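CLUDAMHAM, February 13, 2018 – Gestbridge has suspended outdoor operation of its Uçar arm following a wrist encoder fault at the Skoltthorpe yard. The joint reported a position 4 degrees off its true angle after almost 700 hours of service. No injuries occurred. The controller did not raise an alarm. Units running software build 784 are affected and should be powered down until the encoder check is complete. A corrected build is in testing.

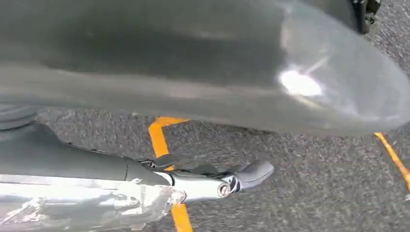 Arm and gripper over marked asphalt.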